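Clastari prayer journal and bead set – quick review

Writing this fast before the kids get up, so forgive the typos. A few of you asked what I'm using for morning prayer now that my old notebook is full. It's the Clastari set. Had it since August.

What you get: one hardcover journal, 80 undated pages, two ribbon markers, and a short string of prayer beads in a cotton pouch. No pen. Mine came from Dubey, the church supply shop near the bus station, but they do mail order too.

The journal first. Good paper. Thick enough that my gel pen doesn't bleed. Each page has a line at the top for a verse or a reading, then a big blank space, then a small box at the bottom marked "thankful." I thought I'd hate the box. Some mornings it's all I fill in. "Coffee. Mom's test came back fine." Done, and I still feel like I showed up.

Undated is the big plus for me. My last one was a Vistard, dates printed on every page, and every time I skipped a few days I got that row of blank pages staring at me like a bad report card. Quit it by Lent. With this one you miss a week, you turn the page, you start again. Grace in paper form, my sister calls it.

There's a fasting section in the back, 8 pages. Pretty thin. A place to write down what you're giving up and who you're praying for, and then not much else. If you keep a long fast you'll run out of room fast. I taped in extra sheets.

The beads. Hmm. Smooth, nice weight in the hand, quiet enough to use in a pew. But the knot by the end came undone in the second week and I had to retie it with fishing line. Holding fine now. They aren't a rosary or any tradition's set as far as I can tell, just beads, so if you need a proper count for your prayers buy those seperately. The little leaflet says to use them "for breathing and stillness" and leaves it there. I use one bead per person on my list. Works for me, my list is long.

Compared with the Drendley one, which my Tuesday-school friends all swear by – prettier cover, more quotes, way too many quotes. Every page has somebody's wise words on it and I end up reading instead of praying. Clastari leaves you alone. Drendley does lie flat though, and this one doesn't untill you've really cracked the spine. Annoying if you write on your knees like I do.

Who it's for: beginners, people who've quit other journals, anyone who wants it simple. Would make a good confirmation gift, I think. Not for you if you want daily readings or any real teaching.

Would I buy it again? Journal yes. Beads, only if they fix that knot.
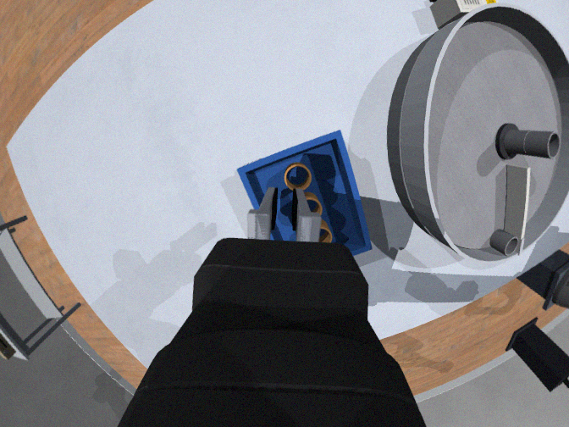 Quick pros and cons

Good: paper, no dates, thankful box, the pouch.
Bad: stiff spine, weak knot, skimpy fasting pages, no pen loop.

Comments are open. If you know a journal with a decent fasting section please tell me, I'd like to have one before next Lent.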